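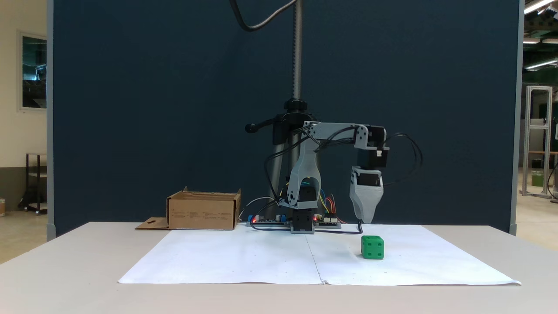 Buying a Small Robot Arm: Your Budget Questions

Thanks so much for all the messages about the Costello bench course! The same few questions keep landing in my inbox, so I've gathered them up with the answers I give over the phone (minus the rambling, or most of it).

How much should we set aside?

For a single desktop arm like ours, with a 3D-printed shoulder link and plain servo joints, I'd plan on $1000 all told. The arm itself won't eat all of that, but the odds and ends add up faster than you'd think: a power supply, jumper wires, a stand and clamp, a spare servo or two. If you're fitting out a whole room, Modupe Aliyu at our Prudby workshop budgets $3000 and stretches it beautifully.

Do we need a special table?

No, and please don't buy one! A plain table that doesn't wobble will do nicely. We lay big sheets of white paper over ours and swap them when they get grubby. Do leave room at the back for the stand, and more room than you expect for cables.

What will the arm pick up?

Start with something small and light. A green cube with dots on its faces, like a die, makes a lovely first job, and you very likely have something similar in a drawer at home.

Should we order spares right away?

Yes, servos first. I'd get 2 extra with the arm, and put them in the same order so you only pay shipping once. Drollitz and Seselis both carry small parts, but do check the connector before you order.

When should we order?

Allow 30 days for delivery. For the June course, I'd have everything ordered by the end of April, which still leaves you a comfortable stretch for putting it together.

Still stuck? Write to me, Saoirse Ó Flaithearta, and tell me what you've got to spend.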